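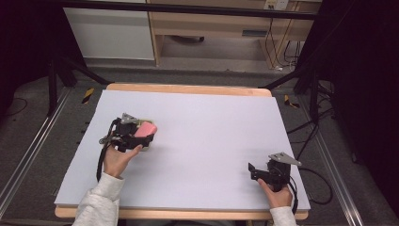

764 Chapter 27

CHAPTER 27
Household Water and Its Care

Chapter Outline
27.1 Where household water comes from
27.2 Hardness and dissolved minerals
27.3 Storage, pressure, and flow
27.4 Reading a water report

Key Terms
aquifer, hardness, scale, softening, head, static pressure, backflow, turbidity

Introduction

In the town of Sodero, the public supply was for many years drawn from a single spring above the Herrera road. Residents paid a flat charge, kept a covered jar in the kitchen, and gave little thought to what the water carried with it. When a second source was added from wells on the valley floor, complaints reached the town office within the month. Kettles grew a white crust. Soap would not lather. Laundry dried stiff on the line. The water was safe by every test then in use, yet it behaved differently in the home, and the people who used it wished to know why.

The town engineer, Abelardo Henríquez, answered with a short printed notice that was delivered with the December bills. It explained that the spring water ran quickly over hard rock and picked up very little along the way, while the well water had spent a long time in contact with limestone. "The water has not been spoiled," he wrote. "It has traveled by another road." Several households kept the notice, and a copy is still displayed in the entrance of the pumping station.

This chapter takes up the questions that the residents of Sodero brought to their town office. Chapter 26 dealt with the treatment of water before it leaves the plant. The present chapter follows it from the service line to the tap and considers what the householder can reasonably be expected to observe, maintain, and report.

27.1 Where Household Water Comes From

Nearly all household water begins as rain or snow. Some of it runs off the land into streams, lakes, and reservoirs and is called surface water. The rest sinks into the soil until it reaches a layer of rock, sand, or gravel that can hold it. Such a layer is an aquifer, and the water within it is groundwater.

The two differ in ways that matter at the tap. Surface water tends to change with the seasons. It may be warm in summer and cloudy after a storm, and it must be filtered to remove fine particles. The cloudiness caused by these particles is called turbidity. Groundwater usually keeps a steadier temperature and is often clear when it is drawn, but it has had time to dissolve minerals from the rock around it.
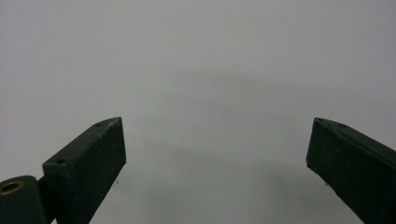 Many towns blend the two. The Civow district, for example, serves 2,000 households from one reservoir and 3 deep wells. In wet months the reservoir supplies most of the demand. In dry months the wells carry the greater share, and the mineral content of the delivered water rises. A family in Civow may therefore find that a dishwasher setting suited to April leaves spots on the glasses in September. Nothing in the house has changed — the source has.

Private wells form a third case. The owner of a private well is responsible for testing, and no utility will send notice of a change. Section 27.4 describes the tests that should be made each year and those that are needed only after flooding or repair work.

27.2 Hardness and Dissolved Minerals

Water is called hard when it contains a large amount of dissolved calcium and magnesium. These minerals are not harmful at the levels normally found in drinking water. Their effects are practical. When hard water is heated, part of the calcium comes out of solution and settles as a pale solid known as scale. Scale builds up in kettles, on heating elements, and inside hot water pipes, where it narrows the passage and slows the flow.

Hardness also affects washing. Calcium joins with ordinary soap to form a gray film that does not rinse away easily. Modern detergents are made to resist this effect, although heavily mineralized water, such as that of the Fumarine basin, may still call for a larger measure than the one printed on the package.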